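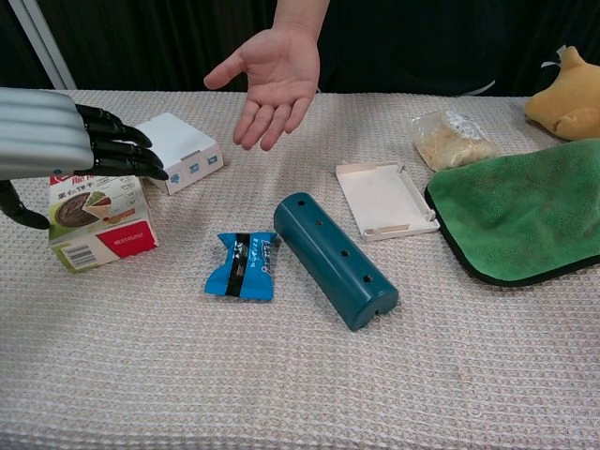
Snacks out on the waffle cloth: the boxed cookie, a small blue wrapped piece, and a hand held open to receive.

How to set up a snack tasting on one small table

By Tatu Mussa

I do snack tastings at home and sometimes in the break room of our office. I started with chocolate from Zetetti, and later my friends began to bring sweets from their travels, many with labels that I can't read. After many evenings I have a way of doing it that works for me, and several people asked me to write it down. You need one table, one cloth, some paper and a knife.

What you need

A table that you can reach across from both sides
A tablecloth with some texture
Six to ten different snacks, wrapped or boxed
A small cutting board and a thin sharp knife
Paper cards and a pencil for each guest
Water and plain crackers
A bowl for empty wrappers

Step 1. Choose the snacks

Mix the sizes. One boxed cake or filled cookie is good for the middle of the tasting, and small wrapped candies are good between the bigger things. If everything is chocolate, people get tired after the fourth piece. I try to have one fruit taste, one salty thing and one that none of my guests has eaten before.

My usual budget is 40 dollars for the whole evening. A box of filled cookies takes the biggest part of it. Small candies I buy by weight, and 125 grams of one kind is enough for my group, with a few left for the morning.

Ask every guest about allergies before you go shopping. With imported snacks this needs extra care. If the list of ingredients is in a language you don't read, use a translation app on your phone or ask somebody who can read it. When I can't find out what is inside, I leave that snack out of the tasting.

Step 2. Prepare the table

A beige or cream cloth is my favorite, as bright wrappers are easy to see on it. I like waffle weave very much. Small round candies don't roll away so quickly, and the crumbs stay where they fell until you shake the cloth outside. Mine is from Šimkus and has been washed many times. It became a little smaller after the first wash, so buy one size bigger than you think.

Iron is not necessary. Pull the corners and smooth the cloth with your hands from the center out.

Step 3. Put the boxes and the small pieces

Stand the small boxes up with the printed front to the guests. People enjoy looking at the picture first and guessing what the inside will be like. A picture of a cookie with a wedge cut out tells you already that there are layers, and then everyone wants to know what the layers are.

Candies lie flat in front, each with some free space. Do not make a pile. In a pile, the ones at the bottom are forgotten, and guests push everything around with their fingers.

Bigger empty boxes can lie on their side at the back of the table. I use one of them later for the leftovers.

Step 4. Give the pieces from hand to hand

At first I put everything on plates, but then people took three different things at the same moment and we couldn't talk about the same taste. Now one person gives and the others receive. You hold out an open hand, you get your piece, and you wait until all have theirs. It feels a bit formal for the first two snacks – after this it becomes part of the fun.

Wash your hands before you start, of course. For soft or sticky things use a napkin or small tongs.

Step 5. Cut the filled ones

Filled cookies and small cakes should be cut at the table, so that everybody sees the inside. Wipe the knife between the cuts. If the chocolate coating breaks, hold the blade in warm water, dry it well and try again. In August I keep the chocolate ones in the refrigerator and take them out 28 minutes before we eat. My sister laughs at this number, but 20 was too short and after 40 the coating was on our fingers.

Step 6. Taste and write

Smell first, then a small bite, then a second bite. Write two or three words on the card before anybody speaks. My columns are:

Smell
First bite
Texture
Sweetness, from 1 to 5
Would I buy it?

Drink water and eat a piece of cracker between the snacks. Coffee I serve only at the end. It covers the softer tastes, for example green tea or milk.

Step 7. Keep the wrappers

If you wish to buy something again, you will need the wrapper or the front of the box. I flatten them and glue them in a notebook from Grolloritz, with the card from the tasting beside. There are 222 in it at the moment and the notebook does not close properly anymore. For a box, the side with the barcode is the most useful, because the shop can search with it.

Storing the rest

Opened cookies go in a tin with a tight lid and should be eaten in two days. Wrapped candies can stay in a jar, away from the sun. Don't keep mint together with anything else – I lost a full bag of caramels this way.

Page updated February 24, 2025. I added the part about cutting after a question from a reader in Zarelbridge.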